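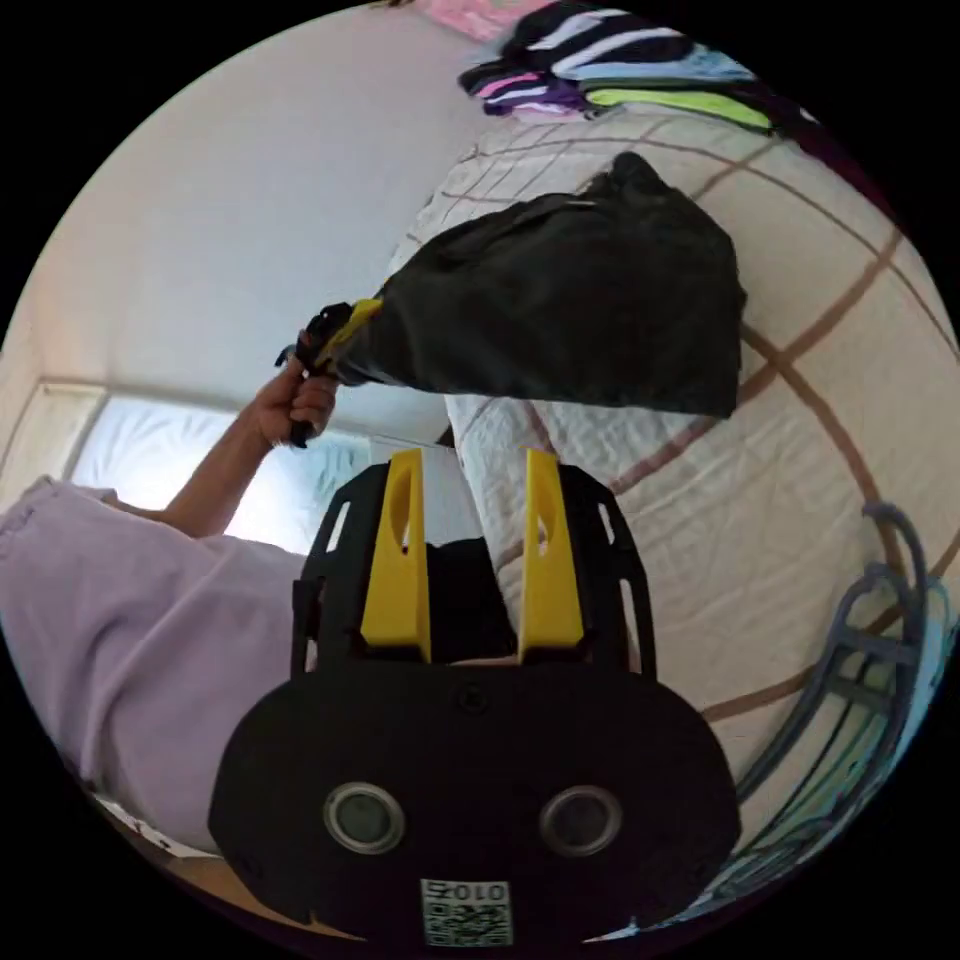

Patricio Soler wrote in after our spring mailing to ask whether a whole-house water softener is worth the money, or whether he was being sold a tank of salt. Fair question. We get some version of it every week, so the answers are collected on this page. Last revised 19 Apr 2018.

## Softeners, filters and the claims made for them

### Do I need a softener at all?

Maybe. Plenty of people who own one don't. Hard water leaves scale in the water heater and spots on the shower door, and it makes soap work poorly. If none of that bothers you and your heater is flushed once a year, you can leave things alone. Start by looking inside the showerhead and the kettle. A thick white crust tells you more than a brochure will.

### The salesman did a test at my kitchen sink and the water turned cloudy. Isn't that proof?

It's proof that your water has minerals in it, which almost all tap water does. The soap-shake test and the drops that change color are real tests, but they're usually done with no number attached. Ask for the hardness in grains per gallon or in milligrams per liter, and ask for it in writing. Then compare it with your utility's yearly water report. If the two are far apart, find out why before you sign anything.

### What number counts as hard?

Above 120 milligrams per liter is generally called hard, and above 180 very hard. A house at 145 is in the range where a softener is a matter of taste. We've seen 145 described on a quote as "severe." It isn't severe.

### Is hard water bad for my health?

Hardness is calcium and magnesium. You eat both. It's treated as a nuisance in the house, and a person who tells you otherwise while holding a contract should be asked for a source. Lead, nitrates and bacteria are separate matters, and a softener shouldn't be bought as the answer to any of them. If you're worried about those, pay a certified lab for a proper test.

### Does the Trukska take out chlorine too?

The standard Trukska is a softener and only a softener. There's a version with a carbon stage that reduces chlorine taste, and it costs more. Quotes that list "Trukska system" without the model letter are a common source of arguments later, so get the letter.

### What about the magnetic or electronic ones that clamp on the pipe?

We don't install them. The Pomix clamp is the one we're asked about most. It doesn't remove any hardness, and the instructions say so if you read far enough. The claim is that the minerals stop sticking. We've taken two off customers' pipes and the heaters behind them had plenty of scale. Two houses don't settle anything, but we'd want to see a good deal more evidence than a testimonial page before spending 400 dollars on one.

### How long does a softener last?

The ads say a lifetime. The resin inside wears out, and chlorinated city water wears it out sooner. The control valve has seals and a motor, and those go too. Read what the warranty covers part by part. "Lifetime tank" means the tank, and the tank is rarely the part that fails.

### My quote says I need a 60,000-grain unit. Do I?

Do the arithmetic yourself:

1. Multiply the number of people in the house by the gallons each one uses in a day. We use 60 for a household with ordinary fixtures.
2. Multiply by your hardness in grains per gallon.
3. Multiply by the days you want between regenerations, usually seven.

Four people at 8 grains comes to 13,440 for the week. Leave a margin on top. You're still a long way from 60,000, and a larger unit takes up more floor and more of your money. 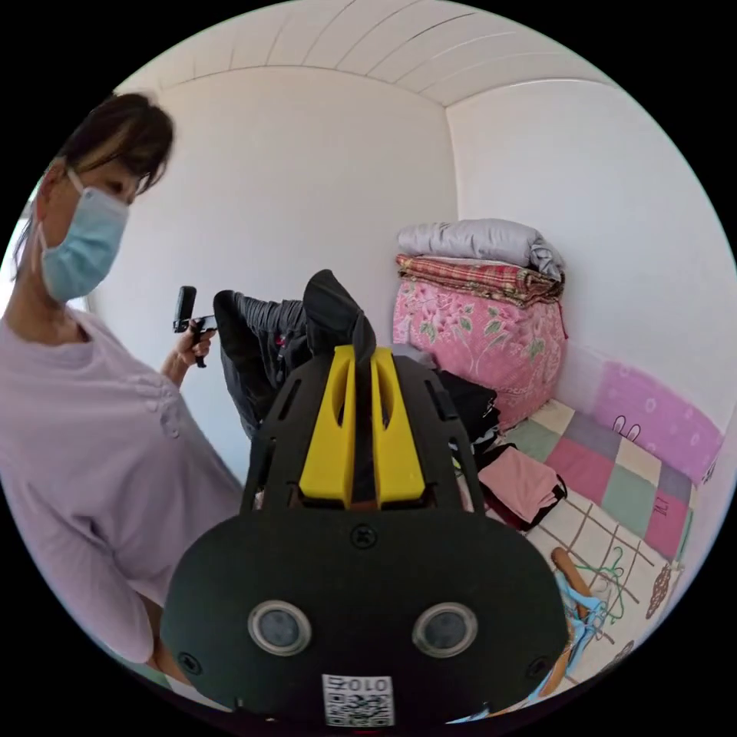

*A mask and a handheld device.*

### Will it lower my water pressure?

A little. Every fitting and every bed of resin costs you some. If the pressure at the hose bib is already 60 psi you likely won't notice. If you have old galvanized pipe and the upstairs shower is weak now, have that looked at first. A softener won't open up a rusted pipe, whatever you were told.

### Should the outside faucets be softened?

No. It wastes salt, and the sodium does your plants no good. The outside line should branch off ahead of the unit. The kitchen cold tap can be left hard as well if you'd like to drink it that way.

### Can I put it in myself?

If you've soldered pipe before and there's a drain nearby, yes. Check with your building department, as some cities want a permit and a few restrict salt units that discharge to the sewer. The drain line needs an air gap. We find it missing on paid installations too, so look at ours while you're at it.

### Is the Fillent service plan worth it?

At 20 dollars a month, we doubt it for most homes. It buys a yearly visit and a discount on salt. Add up what you spend on salt now and see if the discount gets you anywhere near the fee. If you can't lift the bags, the delivery option may be worth having by itself.

### Does Lukáč still make parts for the old valves?

Seal kits, yes. The timer motors for the older valves are hard to find, and the used ones sold online are a gamble. Send us the number stamped on the back of the valve before you order. New stock is supposed to arrive in May, but we were told that last year as well.

### You sell softeners. Why should I believe this page?

Don't take our word for it. Get your water report, run the numbers above, and call two other shops.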